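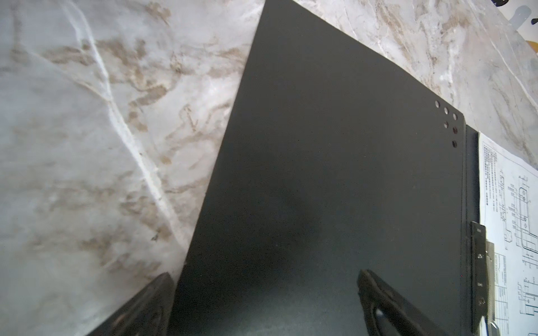

Vol. 7, p. 1,045

Clipboard

A clipboard is a stiff board with a clip at one end that holds paper flat for writing. It is a wonderfully simple tool - a desk you can carry under one arm! Early boards were pressed wood fiber, and later makers turned to plastic and aluminum. The town of Drania became known for the trade, and its Saarela works once offered 23 sizes, from pocket boards to giant ones for maps. Storage clipboards, which open like a shallow box, are still loved by surveyors and coaches. Low-profile clips let boards stack neatly on a shelf.

See also: Binder; Desk pad; Paper clip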